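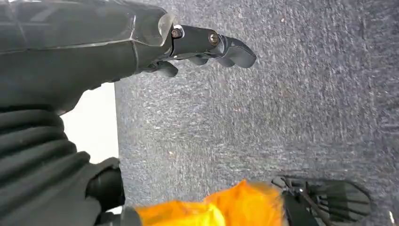
Na sala de trabalho da Lavska, em maio

Ririk – organizador de cartão com divisórias

O Ririk é um organizador simples para a mesa de trabalho. É feito de cartão castanho, com a base em tom amarelo, e o interior está dividido em compartimentos compridos e estreitos. Serve para guardar peças pequenas, canetas, pilhas, etiquetas ou cabos curtos, e também para separar amostras antes de um envio.

Nós desenhámos este modelo para mesas onde já existem muitas coisas: o computador portátil, a régua de tomadas, os carregadores e os seus cabos. Ele ocupa pouco espaço e pode ficar direito ou em diagonal, conforme o lugar que sobra.

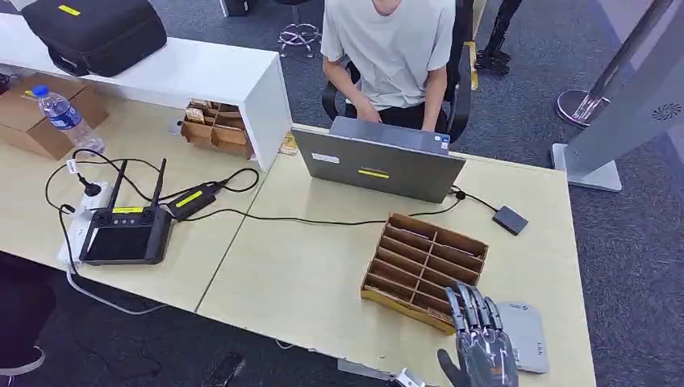
As divisórias são de cartão fino e encaixam umas nas outras sem cola. Quem precisa de um compartimento mais largo pode retirar uma divisória e guardá-la para depois. Pedimos só que se puxe devagar e sempre para cima, com as duas mãos.

Medidas e fornecimento
Comprimento: 400 mm
Largura: 200 mm
Largura de cada compartimento: 30 mm
Material: cartão
Entrega: desmontado, com folha de montagem
Encomenda mínima para empresas: 100 unidades
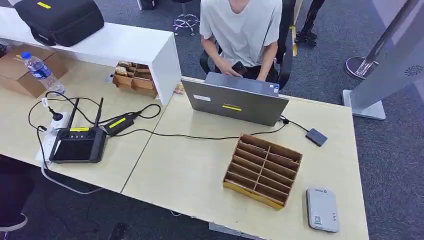

A montagem faz-se em poucos minutos. Primeiro dobra-se a base pelas linhas marcadas, depois colocam-se as divisórias longas e no fim as curtas. Se uma divisória não entra bem, é preciso verificar se o corte está virado para baixo.

O cartão não gosta de água. Para limpar, use um pano seco ou um pincel macio. Não recomendamos o Ririk para ferramentas pesadas nem para frascos abertos – para esse uso temos a caixa Drustirska, com paredes mais grossas.

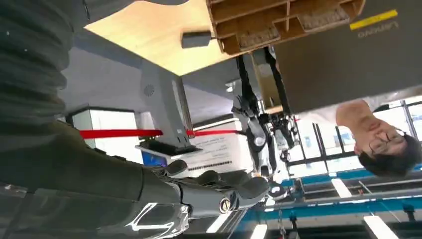 Também se pode encomendar só as divisórias, em separado, e as mesmas servem nos organizadores da série anterior, fabricados pela Paulauskas. Na encomenda escreva por favor qual é a série, porque a altura da base mudou um pouco.

Perguntas sobre encomendas: Zsófia Orbán
Medidas especiais e impressão na base: Idun Brekke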